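5.4 Safe Work at the Two-Arm Table

Read this section before you switch on the arms for the first time, and again when a new person joins your team. It applies to the Lanach table in the two-arm version. For the single-arm version, see the separate booklet.

The rules come from the general practice at Zakell and from the questions that users have sent to us. They do not replace the safety rules of your own site. If your site has a stricter rule, follow the stricter rule.

5.4.1 Who may work at the table

One person is the operator. The operator holds the stop button and gives all commands to both arms. A second person may be present as a helper, but the helper does not touch the keyboard and does not place objects unless the operator has said "clear".

Write the name of the operator on the session sheet before you begin. If the operator leaves the room, even for a short time, the arms must be put in hold and the session is paused.

5.4.2 Before you switch on

1. Check that both mounting plates are tight on the rail. Try to move each base by hand. It must not slide or turn.

2. Follow each arm cable with your eyes from the base to the gripper. The cable must have a free loop at every joint. It must not be pulled tight when the arm is fully stretched.

3. Look at the small circuit boards under the rail. No wire may hang where a sleeve or a finger can catch it.

4. Check that the fabric walls are stretched well and do not fall toward the table. A loose fold can be caught by the gripper.

5. Remove tools, cups with liquid, and phones from the table.

6. Press the stop button once and release it. The status line on the screen must change to STOPPED and then to READY.

CAUTION: If the status line does not change, do not continue. Message 502 means that the control box does not receive the stop signal. Switch off the power and check the plug of the stop button.

5.4.3 Preparing the objects

Light paper goods are good for first sessions, for example gift bags, paper straws, cup carriers, and lids. They do little harm if they fall. They are also less easy than they seem, because a bag changes its form when it is touched.

1. Use only objects that are empty, dry, and without sharp edges.

2. Do not use any object heavier than 200 grams in the first sessions.

3. Put the main object near the middle of the table, where both arms can reach it.

4. Place the other objects so that you can take them away without reaching under an arm.

5. Look at strings and handles. A string handle can go around a gripper finger and pull the bag when the arm goes back. Lay the handle to the side, or cut it off if your task does not need it.

NOTE: Make a written list of the objects and keep it with the session sheet. If you change one object, start a new list.

5.4.4 Running a task with both arms

1. Say "arms live" in a loud voice. Wait until the helper answers.

2. Set the speed to level 3 or lower. Higher levels are allowed only after the same task was done at low speed without a stop.

3. Move one arm to its waiting position above the table. Keep it there.

4. Bring the other arm to the object. When a gripper must go into a bag or a box, lower it slowly and straight down.

5. Do not move the waiting arm until the working arm is still. This is the most important rule of the section. Most contacts between arms happen when one gripper is inside an object and the other arm comes to help too early.

6. Before you lift, open and close the gripper once. If the whole bag moves with it, a finger is holding the paper wall. Open the gripper and begin again from step 4.

CAUTION: Never put your hand on the table to correct an object while the arms are live. An arm that stands still is not an arm that is off. Press the stop button first, wait for STOPPED, and then reach in.

5.4.5 After a contact or a fall

If the arms touch each other, or an arm touches the wall or the rail, press the stop button. Do not try to drive the arm out of the contact with the keyboard. Support the arm with one hand under the long link, switch off the power, and guide it back slowly.

Write in the log what was on the table, which arm was moving, and the speed level. Small contacts must be written too. The log is checked every 6 weeks, and the limits in the software may be changed after this check.

Objects which fall behind the back posts stay there until the end of the session.

5.4.6 Questions and corrections

The text of this section is kept by Monique Deschamps at Zakell. If a step is not clear or does not agree with your table, please send her the section number and the step number. The next full edition of the manual is planned for October.
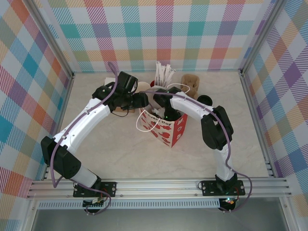 Page last changed: Friday, August 23, 2024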